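Visit to the Zido demo floor, Trondham
2018-04-26

Zido sells a hand-held gripper kit for recording picking tasks. You hold the gripper, do the job yourself, and the recording goes into training a robot arm later. We are looking at two kits of this type for our returns area, so I asked for a morning at their Trondham office.

The floor is an ordinary office with a tall white rack set up for the work and desks close by. Several people were in the room while I was there, and they kept going with their own tasks. I would have liked it quieter, but our place is no better.

They let me use a kit for most of an hour. Getting started was easy. The trigger is stiff and my hand was tired after 29 recordings, which the sales engineer said is normal for the first day. Zido suggests 50 recordings for a simple pick and 1000 before you try mixed items. The demo set they showed me on the laptop had 883, and they had thrown out the ones where the fingers were hidden from the camera.

Questions I brought and what I got back:

Spare fingers – sold in pairs, fitted without tools.
Battery – one shift if you swap at lunch. I did not test this.
Our data – stays on our own drive unless we buy the hosted service.
Support – by phone from the Enalthorpe office, mornings only.
Lease – yes, but not before July.

The price is higher than the Domínguez kit and the software is easier to use. The Domínguez one is lighter. I want both of them on our own shelves for a week before we decide, and Zido has agreed to send a loan unit if we pay the freight.
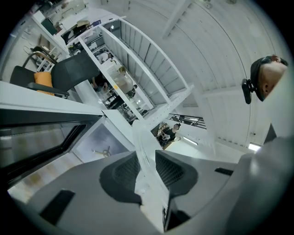
View from the gripper's camera, with the white rack beyond the finger.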